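January
By the Etero Press Office

Etero publishes full findings on Trultero key-handling fault and restarts locker work with Flandura

Etero today published everything it has learned about the fault that stopped its Trultero locker robots at the Flandura sports and events hall. The fault has been traced to a worn finger joint on a hand-held recording gripper. The joint has been redesigned, the affected recordings have been pulled, and the robots have been cleared to handle keys again under supervision. No one was hurt.

We are delighted to be back at work on this project, and we are just as pleased to be able to share what we found. The fault is one that other teams could easily have in their own equipment without knowing it, and the check that catches it is quick and cheap.

What happened

Trultero is a mobile robot with a single arm, built by Etero to do the end-of-day round in places with large numbers of lockers. It checks which doors are unlocked, opens them, looks for items left inside, closes them and turns the key back to the upright position. Flandura has been the first site to try it, with eight robots working in the evening after the public has left.

During one of those evening rounds, a robot took hold of a key in an upper door, turned it, and kept turning after the lock had reached its stop. The key broke at the shoulder. The broken half left the gripper sideways and landed on the floor of the walkway, well outside the area that the robot treats as its own. A Flandura staff member was working farther down the same row at the time.

The robot did not register that anything was wrong. It recorded the door as locked and moved on to the next one, where it bent a second key before the staff member pressed the emergency stop. The stop worked as it should, and the arm held its position until it was released by hand.

Flandura called Etero the same evening, and all eight robots were switched off at the charging station within around 15 minutes of that call. They stayed off until the cause was known.

What we found

Our first guess was wrong. We suspected the force sensor in the robot's wrist, and the team spent the better part of the first week taking sensors out of robots and putting them on the bench. Every sensor was fine. The robot was squeezing and turning exactly as hard as it had learned to.

So the question became where it had learned it. Trultero robots are taught from recordings that people make with a hand-held gripper. An operator walks up to a row of lockers with the tool and does the job at a normal pace: grip the key, turn it, pull the door, let go. The tool records how the hand moves and how far the fingers open and close. A printed marker on the finger lets the software work out where the finger is at any moment, and the robot later copies those movements with its own arm.

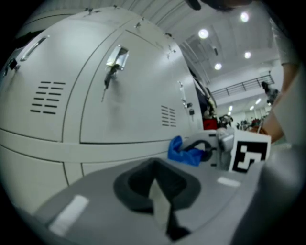

A hand-held gripper in front of a bank of lockers, with a key in one of the doors. Photo: Etero

The marker was the clue. On one of the recording tools, the joint at the base of the finger had worn enough for the finger to lean under load. When the operator gripped a key, the finger tipped slightly, the marker tipped with it, and the software read the fingers as closed farther than they were. The operator felt a normal, light grip on the key. The recording showed a hard one.

The same lean also affected the turn. With the finger tipped, the end of the turn looked as if it came a little later than it did in the hand. A robot that has learned from one such recording would hardly be affected. A robot that has learned from hundreds of them will grip too hard and turn too far, every time, and it will treat both as normal.

Out of the 800 key-turning recordings in the Trultero set, 581 had been made with the worn tool. It happened to be the one the operators liked best, partly for its lighter trigger, so it was the one that got picked up first in the morning.

Why the robot did not notice

The second half of the problem was in the robot itself. Trultero has a force limit on its wrist, and a properly set limit would have stopped the arm before the key broke. The limit had been set while looking at the same recordings. With so many of them showing a hard grip, a hard grip looked ordinary, and the limit was placed above it.

This is the part of the report that we would most like other teams to read. A safety limit should come from the thing being handled – in this case, how much a small metal key can take – and it should be measured separately. Ours came from the training data, and the mistake in the data went straight into the limit that was supposed to catch it.

The outside review

Etero asked Van den Broek, a testing firm that works on machine safety, to go through the findings before anything was switched back on. Van den Broek had access to the recording tools, the robots, the full logs from the evening and the broken key. It repeated our bench tests with its own equipment and ran some that we had not thought of, including one in which the marker was deliberately set at the wrong angle to see how long the software would accept it. The answer was far too long, and the software has been changed as a result.

Van den Broek confirmed the worn joint as the cause. It also found that the emergency stop buttons on the robots were hard to reach from behind when the arm was extended. That had played no part in the incident, but it was a fair point, and a second button has been added to the rear of every Trultero.

What has changed

The finger joint on the hand-held gripper has been redesigned with a wider pin and a metal sleeve. We have put it through a long run of open-and-close cycles on the bench and the lean has not come back. All recording tools now in use have the new joint.

Operators now start each recording session with a check that we have come to like very much. They close the fingers on a small steel block of known width and look at the number on the screen. If the number does not match the block, the tool goes back in its case and the session does not start. The same check is repeated at the end of the session, so that a tool that shifts during the day is found the same day.

The 581 recordings have been removed from the set. We looked at correcting them with software and decided against it. The lean was not the same from one grip to the next, and we could not be sure of the result. New recordings are being made at Flandura, on the same kinds of doors and with keys of several ages, some of them stiff and some of them very loose. The operators have been terrific about doing the work over again, and the new recordings are already cleaner and more varied than the old ones.

On the robots, the wrist force limit is now based on measured key strength, with a wide margin. A robot that reaches the limit lets go, backs away from the door and calls for a person. It no longer moves on to the next locker by itself. The walking space around a working robot has been made larger, and for the time being no one works in the same row while a key is being turned.

Back in the hall

The first robot went back to the Flandura lockers this month with an Etero engineer beside it for every door. It has been a great sight. The grip is lighter, the turn is slower, and when a key sticks the robot gives up early and asks for help. It does that more often than it strictly needs to, and for now we are happy to leave it that way.

The remaining robots will return one at a time. There is no fixed date for the last of them. Each one has to complete its supervised rounds without reaching the force limit in a way that we cannot explain, and if that takes longer for one robot than for another, it takes longer.

We want to thank the Flandura staff, above all the person who reached for the stop button and then wrote down what the arm had been doing, in order, while it was still fresh. Those notes were used throughout the investigation and saved us days.

The full report, including the test results from Van den Broek, drawings of the old and new finger joints and instructions for the steel block check, is free to download from the Etero website. Teams that use hand-held grippers with finger markers are welcome to copy the check and the drawings. We would love to hear from anyone who tries the check, especially if a tool fails it.

Press contact: Etero Press Office, through the contact form on the Etero website. Photos may be used with credit to Etero.
© Etero. All rights reserved.
Back to top

Related releases
Trultero robots paused at Flandura after key breaks in lock
Flandura and Etero begin evening locker rounds
Download: drawings for the new gripper finger joint
Van den Broek to review Trultero safety limits
Etero opens second workshop for recording tools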